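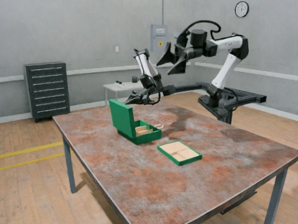 Two arms, one green box: the simulated bench at the Posgate open day.

We got to the Posgate robotics club in May, just after the doors opened, and went straight up to room 408. The students have built a whole workshop on screen, right down to the wall clock! Their project is called Jokinier and the task sounds easy – get the wooden pieces out of the box and onto the board in the tray. I had a go with the controls and managed one block in 18 minutes.

There are 4 students on the team and they let everybody try, even the very small visitors. I loved how openly they talked about their bad runs (they keep a log, and were on attempt 511). Next they want to add a second box, then enter the Lutance contest.

Tea was downstairs, with good flapjacks. Go early if you want a turn – the queue was out to the stairs by noon.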